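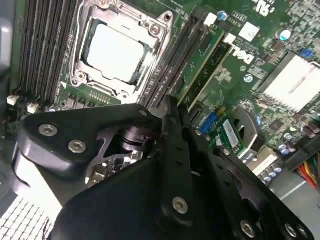 A Dell board in its case at Trisholm, with the processor in its socket and one memory module fitted.

Radu Căpraru buys old workstations that offices no longer want, takes them apart, tests what is inside and sells them again. His shop, Trisholm, takes up the ground floor of a former upholsterer's on Hamel Street. He has run it for nine years and employs one other person.

We met in the back, where the repair work happens. The front of the shop has a counter and a few finished machines. The back has two benches, a sink and shelving up to the ceiling.

"People think the front is the business," Căpraru said. "I'm out there maybe an hour a day."

Most of his stock comes from a leasing company called Clundel, which sends him machines at the end of their contracts. The last delivery was 121 computers, and he was still working through it when we talked. A good share of them are Dells, and he likes them for a plain reason.

"They made a lot of them and they didn't change the layout much from one to the next," he said. "If a fan dies I have a drawer of fans."

Every machine gets the same treatment. The side comes off, the dust is blown out, and the drives are pulled and wiped. Then he takes out all the memory except one module and tries to start the computer.

"You want the least amount of stuff in there that will still boot," he said. "Processor, one stick, that's it. If it comes up, I add the next stick. If it doesn't, I haven't got eight of them to be suspicious of."

He uses the same known good module for the first start every time and keeps it in a plastic box with his initials on the lid. The manual for each model says which slot to fill first, and he looks it up even for boards he has handled many times. He once lost an afternoon to a module in the wrong slot and doesn't want to lose another.

Memory causes more returns than anything else he sells. Sometimes the module is bad, but more often it was never pushed all the way down.

"You hear one end click and you think you're done," he said. "Press both ends. Then look along the top and see if it's level."

The processor socket is the part he worries about. On the boards he sees most, the chip is held down by a metal plate with latch arms at the side, and the contacts are in the socket underneath. A bent contact can be straightened with a needle and a magnifier, but he says it works only part of the time. He doesn't lift a processor out unless he has cause to.

When he does, he cleans the top of the chip with alcohol and lint-free wipes before putting on new thermal paste. Old paste dries hard, and he would rather spend ten minutes on it than have the machine come back in November running hot. He wipes until the cloth comes away white.

"My first year I used paper towels," he said. "I was picking fuzz out of sockets."

I asked about capacitors, the small cans that stand up from the board. He checks the tops of them under a lamp. A flat top is fine. If one is domed or has a crust on it, the board goes in the parts bin. He used to replace them himself and stopped when it no longer paid.

"I can do it, I just can't charge for it," he said. "A customer will pay for a computer. They won't pay for my two hours."

Finished machines run overnight on a test program before they go out front. The shop sold just under 2,000 of them last year, mostly to small firms, a community college and people who edit video at home. Buyers can have extra memory put in at the counter, and he keeps the pulled modules sorted by size and speed in old index card drawers. Mixed pairs are sold separately and cheaper.

What can't be sold goes to a recycler, Gukeseo, which collects twice a month. Boards, cables and steel each have their own crate. Căpraru keeps the screws.

He has thought about moving to a bigger place. The landlord has offered him the unit next door, but it has no loading door, and Clundel's deliveries come on pallets. For now he is putting up more shelves.

He doesn't recommend that everyone open up a computer, though he will show any customer how to do it. He tells them to unplug it, hold the power button for a few seconds, touch bare metal on the case and take a photo before they remove anything.

"The photo is the main thing," he said. "I still do it. I've got thousands of them on my phone and my wife wants to know where the vacation pictures are."

Trisholm is open until six. The back room closes later, depending on the pallets.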